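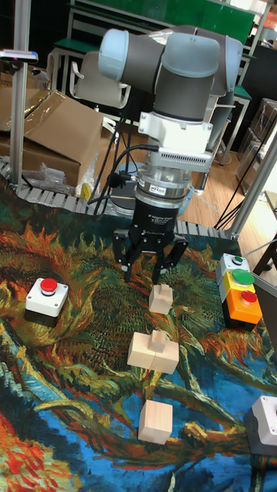 April 12, 2021

The sunflower mat was laid on the table again this morning. The wooden block set from Plalldale has now been entered in the activity room register under number 273, and the storage tray is to be relabeled before the Briggs group arrives.

The plain cube has visible grain and a smooth face, and I consider it the best piece for beginning a tower. The piece with the raised knob is harder to place. Two rectangular blocks side by side, with a small peg upright at the seam, make a respectable gatehouse. It was agreed with Emiliano Trujillo that the gatehouse should be included in the building cards for younger visitors.

Mr. Trujillo prefers a plain gray mat. I recorded my disagreement. The orange and yellow of the Van Gogh print suit pale wood very well, although a light block is less easily found on the yellow parts than on the blue and green.

Correspondence: one letter to Stindolholm concerning the second set, which was promised for September. No reply from Ustia on the matter of the shelf. The session is limited to 12 children. Cards to be cut tomorrow.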